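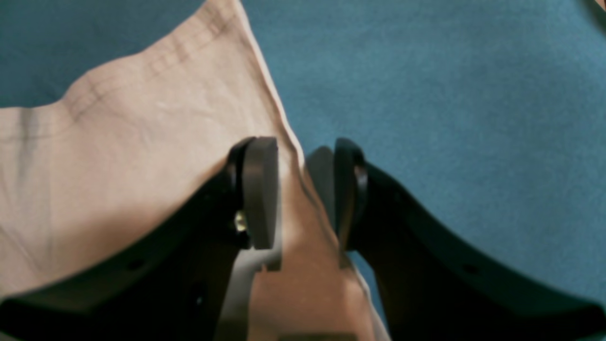
How I Finally Started Mending My Own Clothes

5 min read

I grew up in a house where a hole in your sock meant you got new socks. My mom could sew on a button if she had to, but she'd make a face the whole time, and I think I picked up the face before I picked up anything else. So for most of my adult life I had The Chair. You probably have one too. Mine held two pairs of jeans, a gray cardigan with an elbow gone, a pillowcase with a split side and a linen shirt I loved so much that I'd stopped wearing it.

What got me going was a coat. The lining had torn under the arm, and every time I put it on my hand went into the tear and down into the nowhere part of the coat. I did this all winter! I'd be standing in a doorway, saying goodbye to people, flapping. In January I took it to the alterations place by the bank and they wanted $45, which is a perfectly fair price for somebody's skilled work, but I'd paid less than that for the coat.

So I asked Kanchan Garg. Kanchan and I used to share an office wall and she's the only person I know who hems her own curtains for fun. She came over on a Tuesday with a tin of pins and a bag of scraps, and we did the lining at my kitchen table. The stitch she taught me is called a ladder stitch, or a slip stitch, depending on who you ask (I have now asked several people and they all feel strongly). You go along inside one fold, then hop across and go along inside the other, and when you pull the thread the whole gap closes up like a zipper. I made a noise. She made me undo it and do it again because my stitches were enormous.

A few things I've figured out since then, in no special order.

Use less thread than you want to. I used to cut a piece as long as my whole wingspan so I wouldn't have to thread the needle twice, and then spend ten minutes picking out knots. From fingertips to elbow and a bit more is plenty.

Iron first. I know. I hate ironing and I put it off for months, and my patches all came out puckered, with a little bubble in the middle like a badly applied phone screen protector. Then one evening I pressed the shirt and the patch before I pinned them, and the thing lay down flat like it had been waiting for me to ask.

Old sheets are the best patching fabric there is. They've been washed so many times they won't shrink on you, they're soft, and a needle goes through them like butter. I had a fitted sheet with dead elastic and I've been cutting it up since spring. There's still loads left. I've started eyeing the sheets we actually sleep on, and my husband has noticed.

Jeans are hard. I'm going to be straight with you about that. The inner thigh is where mine always go, and the fabric around the hole is so thin by then that if you only patch the hole, it tears again right next to your nice new stitches. You have to go way out past it, into the healthy denim. My first try lasted 4 wears. The second pair is holding up, although there's a ridge I can feel on long walks.

And then there's darning, which I was scared of and which is now my favorite. You're just weaving. You run threads up and down across the hole, then go over and under them the other way. My first darn was on the cardigan elbow in a mustard yarn that I thought would look cheerful, and it looks a bit like I leaned on a waffle. I wear it all the time. Nazmiye Öztürkmen from my book group looked at it for a good long while and then asked if I'd do hers, so either she liked it or she's very kind. Hers was a green sweater with a moth hole at the neck, and I was so nervous that I practiced on a dishcloth first.

I don't have a fancy setup. Needles, pins, small sharp scissors that live in a drawer and are not to be used on tape (you know who you are), white thread, black thread and a medium gray that blends in with more than you'd think. I use a jar lid under my darning because I'm too cheap for one of those wooden mushrooms. I do most of it in the evenings with the TV on, something talky that I don't need to look at.

The Chair is not empty. The pillowcase is still on it, and somehow a pair of pajama pants has turned up with the drawstring gone. But I sat in it last week for the first time in years, and it's pretty comfy! Next up is the linen shirt. The collar has frayed all the way along the fold, and Kanchan says you can unpick the whole thing, flip it over and sew it back on with the good side out. I've been putting it off, so if you've turned a collar and lived, please leave me a comment and tell me how bad it is.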